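Choosing a countertop by slip, stain and light

21 Jan 2019

The old counter in my kitchen had swollen at the sink seam, so in October I started testing replacements. I ordered sample squares from two suppliers, Brundico and Foulkes, and kept them on the windowsill for three weeks. The showroom in Drindham sells both lines, but its ceiling lights are much cooler than mine and every surface in there looks a shade bluer than it does at home.

The stain test was simple. I put a teaspoon each of coffee, beet juice and turmeric paste on every sample and wiped them off after 16 hours with plain water. Coffee came off everything. Beet left a faint ring on the two matte samples. Turmeric marked all of them to some degree, and a second pass with baking soda took most of it out of the polished ones. The matte finish holds pigment in its texture, and I would not put it next to a stove.

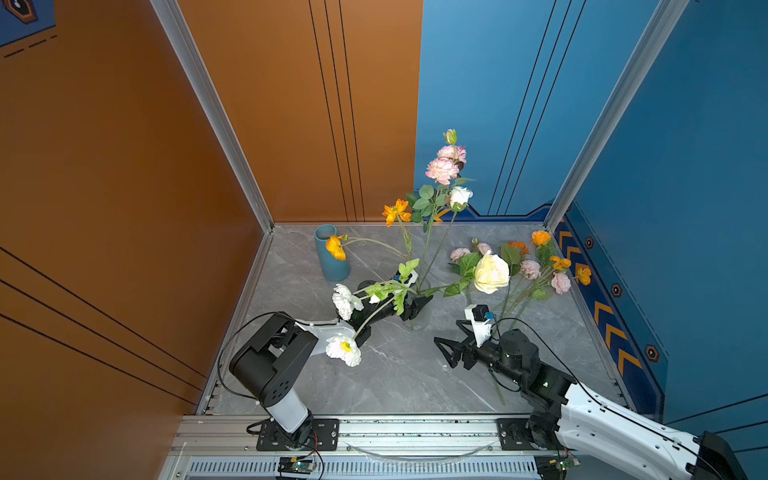 Pattern scale is the part I got wrong at first. A small sample can land entirely between two veins and read as a solid color, or catch one heavy vein and look far busier than the full sheet will. Ask for a photo of a whole slab, or at least a piece as long as your forearm. I also wanted to know how a gray marble pattern behaves next to strong color, as my cabinets are blue and the backsplash is a burnt orange tile. Thin white veining on gray, like the tabletop here with orange and blue panels around it, stays fairly quiet against both. Wide veining in the Foulkes sample competed with the tile grout and I dropped it.

Slip matters more than I expected. A mixing bowl with a bare steel base walks across a polished surface when you whisk in it. A damp cloth underneath fixes this, though I would sooner have a surface that doesn't need one. The satin finish was the best compromise – enough grip for the bowl, and still easy to wipe.

For cutting the sheet I used a Lultov blade with 100 teeth, masking tape along the line, good side up on the table saw. There was slight chipping at the exit end. The sink run came to 972 millimeters after trimming, and I sealed both cut edges before the sheet went anywhere near water. The seam is now behind the faucet and gets its second coat of sealer next month.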